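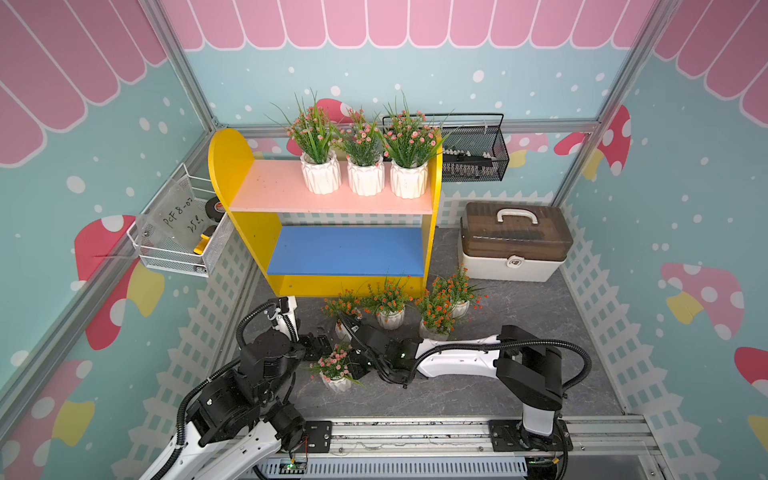
Page last changed: October

Hi! I get the same handful of emails every fall, so I put the answers in one spot. If yours isn't on the list, write to the club address and I'll get back to you (usually after dinner, sorry).

What is the Nonetti Robot Club?
We're an after-school club for high schoolers who want to make robot arms do useful stuff. We meet from 4 to 6 pm in the back room at Witunora Hall. I run it, but the students decide most of what we work on.

What's the project this year?
The flower shop! Two arms on one rail, a shelf unit, and a bunch of fake potted plants. The job is to get the pots with pink flowers up on the pink shelf and leave the orange ones alone until their turn comes. It sounds easy until you watch a gripper go for a little white pot with leaves sticking out every which way.

Do the arms have names?
Of course - Yeom is on the left and Amia is on the right. Please don't swap them in your notes. We did that once and lost a whole evening.

Do I need to know how to code?
Nope. New folks start by driving an arm by hand and writing down what went wrong. Last year's group logged 1,746 tries, and I read every single one.

How do you score a run?
Each run is 300 seconds, and a pot only counts if it's standing up at the end. Our best team score last spring was 71 and I'd love to see that beaten.

Can I touch the plants?
Yes, between runs. Hands stay out of the booth while the arms are powered - that one's not up for debate.

How many spots are there?
10 this term. There's a waiting list too, and people do get in off it, so sign up anyway!

Can my parents come watch?
Sure, any time after 5. Bring snacks and you'll be very popular.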